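Home Destinations Food & Lodging Magazine Archive

The Long Way Down to Wornetti

A restored night train is bringing travelers back to a valley that the highway left behind.

The overnight service to Wornetti departs at dusk and arrives shortly after breakfast, having covered 103 miles of mountain track at a pace that few modern passengers would tolerate on a weekday commute. It crosses two passes, stops at four stations and waits nearly an hour at Husness, where the line narrows to a single track and the northbound freight has the right of way.

For 11 years the route carried no passengers at all. Service resumed last December under the Waser Valley Railway, a regional operator that leases the line and maintains six sleeping cars. Fares are modest, and berths on the downhill run are usually reserved well in advance.
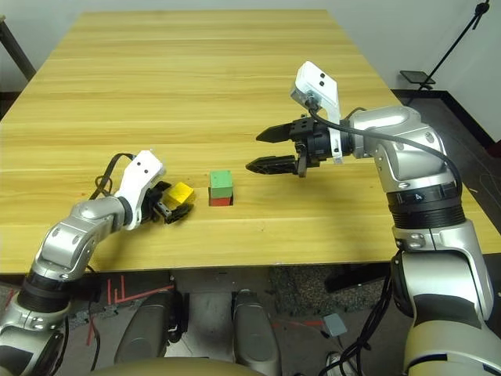
A Station Restored

Husness was once the busiest stop in the valley. Its waiting room, closed when the highway opened, has been returned to use with its original benches and ticket windows. The station stands at 2,145 feet, high enough that passengers are advised to carry a coat in any season.

"People used to get off here only to stretch their legs," said Berenice Zepeda, the stationmaster. "Now they ask whether they can stay the night."

They can. The former crew quarters above the platform have been converted into guest rooms, and supper is served downstairs until the train has gone. The menu is short: bean soup, trout when it is available, and a dense walnut bread that travels well.

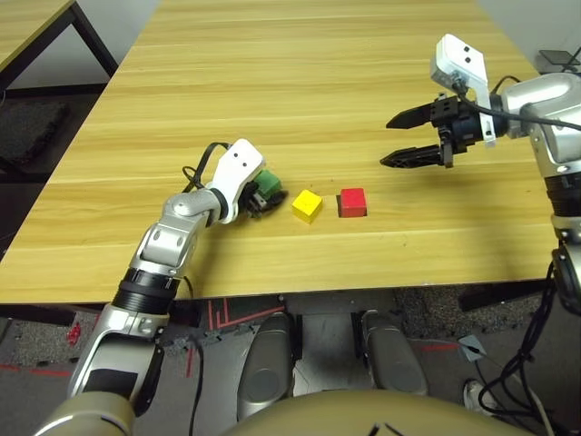
Soo-ah Yeo

Wornetti itself has a permanent population of 873. The town occupies both banks of the river, joined by a footbridge that leads directly from the depot to the market square. Visitors will find a small museum of railway equipment, a public bathhouse and a marked trail to the upper orchards — a walk of two hours each way for a person in ordinary health.

Eustaquio Cuautle, who manages the museum, recommends remaining at least two nights. The return train leaves early, and the orchards are best seen in the afternoon, when the western slope is in full light.

Travelers should note that the line closes for track inspection each spring. Bicycles are accepted in the baggage car with prior notice, and meals ordered at Husness must be paid for in cash.

Contact Us | Copyright 2021, all rights reserved | Back to top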